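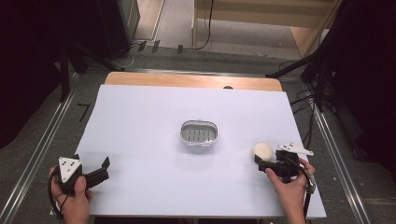 plosdale_bench
Intermittent dropout on the right-hand gripper, one of a pair of hand-held units we use for recording two-handed tasks. Symptom: the jaw width channel freezes at its last value for 33 samples, then jumps to the true value. No error flag, no gap in the timestamps. The current task is ball and soap dish on the white board, and the right unit is the one that closes on the ball, so a frozen width during a release means the log says the ball is still held after the jaws have opened. Left unit has never done it. I went through 1000 takes from February and found the fault in 600 of them. Firmware is the same on both units. Has anyone seen this?

mkvl
What is the timeout on your width reader? A hold-last-value with clean timestamps is nearly always software. The reader fails to get a new sample, reuses the old one and stamps it with the current time.

plosdale_bench
Reader is the stock Mevora one. I have not changed the timeout.

mkvl
Then it does exactly what I described. Look for the fallback branch in the read loop. It should write a null and it writes the previous float.

reece_haworth
That explains why it is silent. It doesn't explain why the sample is missing in the first place, or why only on the right. I would look at the cable. Yours drops from the gripper and runs down along the right edge of the frame. Every time the operator turns the wrist inward the connector takes a side load. We had the same thing at Kang and it was the crimp at the gripper end.

mkvl
A bad crimp would take out the whole link. He is only losing one channel.

reece_haworth
Depends on the pinout. On ours the width encoder had its own pair. You can lose that pair and keep everything else.

plosdale_bench
Same here, encoder is on its own pair. Continuity test with the gripper lying flat on the table: fine. I will repeat it with the cable flexed.

tolva
Swap the cables left to right before you do anything else. If the fault moves, it is the cable. Takes two minutes.

plosdale_bench
Swapped at 10:30, did 40 closes per side. Fault stayed on the right.

mkvl
So not the cable.

reece_haworth
So not the cable on its own. The socket is still in play.

Serpil Kırmızıgül
Check the socket on the gripper body. On the Susositz boards the encoder socket is surface mount with no through-hole tabs, and the solder cracks under repeated side load. Open the housing, power the unit and press the socket gently with a plastic stick while you watch the raw width value. If it freezes while you press, you have found it.

plosdale_bench
Did this. Value freezes when I press toward the fingers and recovers when I let go. Under the magnifier there is a crack across two of the pads. Reflowed both, added a strain relief clamp so the cable is held to the body before it reaches the socket. 2260 closes since then, zero freezes.

reece_haworth
Good. Do the left one too. Same board, it just gets less wrist rotation in this task.

mkvl
The reader still needs fixing. A cracked joint should have given you nulls on the first day. You got plausible numbers for a month.

reece_haworth
Agreed on that. I don't agree it was "nearly always software" though.

mkvl
Two faults. I found one of them.

tolva
What are you doing with the bad takes?

plosdale_bench
Anything with a freeze overlapping a release is out. Freezes while the jaws were steadily open or closed I am inclined to keep, with the span marked.

Serpil Kırmızıgül
I would drop those as well. You can't show the jaws were steady if the only sensor that measures it was not reporting.

plosdale_bench
The marker plate is visible in the video, so I can check finger position by eye for most of them.

Serpil Kırmızıgül
The plate gives you the pose of the body. It won't give you jaw width. If the fingers themselves are in view for the whole span, keep it. Otherwise drop it.

plosdale_bench
OK, will filter on that. Patch for the reader is next, it writes a null after two missed samples.

mkvl
Why two? Make it one.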